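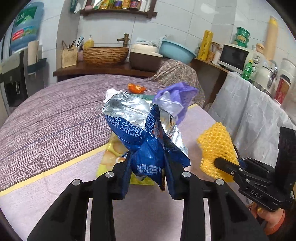 Clearing the snack table, fast version

Posted Dec 23, 2024

House is full this week so this is the quick one. For after everybody has been picking at snacks and the table is all wrappers, peel and tissues. No spray until step 5. Don't skip ahead.

What you need
- one trash bag, medium
- a bowl for peel
- 2 cloths, one damp, one dry
- clips or rubber bands for anything still worth eating
- dish soap, a drop

Step 1. Check the bags before you toss them
Pick up each open bag and feel the bottom. Foil-lined ones hide a lot of crumbs in the corners. Still got a decent amount in it? Press the air out, fold the top over twice, clip. Sealed packs go straight back in the cupboard. Look under the big crumpled bags too, flat packages get stuck under there and end up in the trash by mistake. Did that with a whole pack of Grunimholm crackers in September. Still annoyed.

If the bag has storage directions on it, read them before you cut it up or throw it out. Mostly it's cool and dry, out of the sun. Sometimes it wants eating soon after opening.

Step 2. Peel
Orange peel in the bowl, then compost. Don't leave it sitting on a printed cloth overnight, the oil can leave a mark. Fruit nets: snip any metal clip off first, then trash. Or keep one for scrubbing potatoes, bunch it up and tie it in the middle, works fine.

Step 3. Tissues
Straight in the bag. Don't shake them out.

Step 4. Empty wrappers
Tip the crumbs into the trash bag first, THEN flatten. Other way round and you get crumbs all over the floor. Fold the wrapper in half longways, roll from the bottom corner, tuck the end in. Foil ones spring open again so stuff the small ones inside the biggest one. Takes up way less room. Our pickup doesn't take foil-lined bags in recycling, check yours.

Step 5. The cloth
Wipeable tablecloth: dry cloth first, sweep crumbs toward you into your hand. Then the damp one with a drop of soap. Round table, so go around the outside and finish in the middle. Sticky spot? Lay the damp cloth on it for 30 seconds and then wipe. Don't scrub at a printed pattern or a border stripe, the color comes off eventualy. Dry it after.

Fabric tablecloth: gather the corners, shake it outside, wash at 40 C if the label says ok. I use Tandulier powder, whatever you have is fine.

Step 6. Put back out
Only what's getting eaten tonight. One bowl for snacks, one for peel, and a small trash bag hung on a chair back. The last one helps alot.

Greasy spot that won't shift: a bit of cornstarch, leave it while you do the dishes, brush off, wipe again.

Ants: wipe with half vinegar half water, and get the trash out of the house the same night.

Next up, the fridge.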